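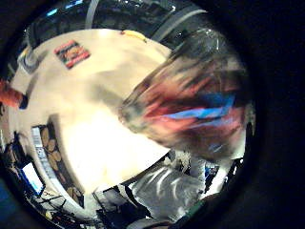 **Grodholm open day, April. Notes from the hand-held gripper station.**

Grodholm opens its doors twice a year, and the spring one is the one with the good pastries. I signed up for the maintenance tour, which had 18 places and was the only tour nobody had to be turned away from. The folding arms upstairs drew the crowd. We got Tarık Ekinci, a cart of spare parts and a talk about screws.

The station we spent most of our time on is called Detine. It has no arm of its own. A person holds the gripper, squeezes the trigger, and does chores at a table while a wide-angle camera on the tool records the lot. The recordings go upstairs and the arms learn from them. I had pictured a clean white cell with a light curtain. Detine is a big pale table with a laptop and a great many cables, and it looks like my brother-in-law's garage the week before he sells something.

Tarık has looked after it for two winters. He starts at nine with the camera. The lens on the gripper is a fisheye, so one thumbprint covers a good part of the world, and people pick the tool up by the lens because it is the roundest bit. He wipes it with a dry cloth, then a damp one, then the dry one again. After that he takes a test clip and plays it back on the laptop, looking for three things: haze, black corners that have moved, and blur.

Blur got the longest discussion of the morning. Someone waved an arm through the view and it came out as a set of pink and blue stripes, like a flag for a country with no fixed border. A hand going by at speed is fine, Tarık told us. What he minds is blur on the table itself, which means the camera mount has worked loose or the exposure has been left where the last person wanted it. He showed us both on the laptop. I could tell them apart by the third try, and so could most of the group, apart from a man who said they all looked like soup.

The mount is held by two small screws that loosen by themselves. The fix is a drop of thread locker and a torque driver set low. For a while the fix was also "more", until the plastic cracked and Nazmiye Özkan, who does the printed parts, made Tarık a new one and taped the old one to his locker. The current mount is number 31. I asked what had happened to the other thirty and was told that thirty is a big word, some of them were drawings.

Next came the fingers. They are soft, they wear at the tips, and they are swapped in pairs even if only one looks tired. We each got a go. Pins out, old finger off, new finger on, pins in, squeeze ten times and watch that the tips meet. Mine met beautifully on the first squeeze and not at all on the second, because I had put one pin in my pocket. Elif Naz Gökçe, who was helping with our group, held out her hand for it without looking up. She has done this tour before.

Once the fingers are on, the opening has to be measured again. You close the gripper all the way, press a key, open it all the way, press another key. The whole thing takes less than a minute and is, by Tarık's reckoning, the most skipped step in the building. Skip it and the software thinks the hand is shut when it is still holding a sponge. One of the arms upstairs spent a week in March politely letting go of things a finger's width above the bin.

Then cables. Detine has more of them than a station with one camera and one trigger has any right to, and Tarık would like that put on record. The short explanation is that the first supplier, Zikau, sold them a hub that dropped out when warm, the second hub came with its own power supply, and no one has yet been brave enough to remove the first. He labels both ends of everything with tape. I tugged one that had a label reading "ASK NERMIN". Nermin Kozan was asked. She said to leave it.

A few practical notes for anyone going in the fall:

- Wear short sleeves or tight ones. Loose cuffs catch on the trigger guard.
- The maintenance tour is listed as 10 to noon. Ours ran well past that and we missed the first round of sandwiches.
- Parking is at the Ağca building next door. Bay 31 is a good one, right by the side door.
- Bring your own pen. There is a form for everything, including the form for borrowing a pen.

Questions at the end were handled by Divina Dela Peña, who runs the recording side and was clearly needed elsewhere. Somebody wanted to know why they don't just clear the surroundings and record against a plain backdrop. She said the arms are supposed to work in places where people live and work, and asked what his kitchen looked like. He let that one go. My own question was how often the gripper gets dropped. She looked at Tarık, Tarık looked at the gripper, and I was given a number for a normal month that I promised not to print.

I went up to see the folding arms afterward, since it seemed rude not to. Very smooth – they did a towel and then a second towel. I spent the whole demonstration trying to see whether the camera mount was wobbling. Third arm from the left, if anyone from Grodholm is reading. Might be worth getting the little driver out.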